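How Long Do Cut Dahlias Last? A Small Study from the Mestcombe Garden Plot
Hanane Belhaj and Edgardo Rivera
Second-year project report, 1 October 2026

Why we chose this

My grandmother always put a spoonful of sugar in her vases, and Edgardo's family swears by a splash of bleach, so you can imagine how our first planning meeting went! We never did settle it by talking. Our advisor, Hatem El Sherbiny, suggested we quit arguing and cut some flowers, and that is more or less how this project came about.

What we did

Through September we cut 161 dahlia stems from the student plot, all of them early in the morning while it was still cool. Most were a soft apricot variety with big, heavy heads (gorgeous, but they flop if you look at them wrong), and the rest were a small dark red one that Moataz El Khatib planted two years ago and kindly let us raid. Every stem was trimmed to 30 centimeters and stripped of its lower leaves. We then split them between plain water, sugar water, water with a little bleach, and water with both.

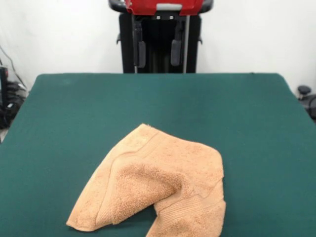 The vases stayed in the same room the whole time, out of direct sun, and we changed the water every second day. We called a flower finished when the outer petals had gone brown or when three or more dropped at a light touch. That second rule took some practice, and I will admit that Edgardo's light touch is a good deal heavier than mine — we ended up having one person do all the touching.

What we found

The stems in sugar and bleach together held up best, and the longest of them was still presentable after six days. Sugar alone was a disappointment. The water clouded by the second morning and smelled dreadful by the third, and those flowers finished sooner than the ones in plain water (sorry, Grandma). Bleach alone came in a close second. The little red dahlias outlasted the apricot ones in every group, which we had not expected to see so clearly.

What we would change

We cut at slightly different stages of opening, and dahlias barely open any further once they are picked, so that surely muddied things. Next year we would like to pick only fully open blooms and try the warm water soak that Driss El Fassi uses for the flowers he sells at Nurholm. Our record sheets and the mixing amounts for each vase are in the binder in the potting shed, and anyone who wants to borrow them is very welcome.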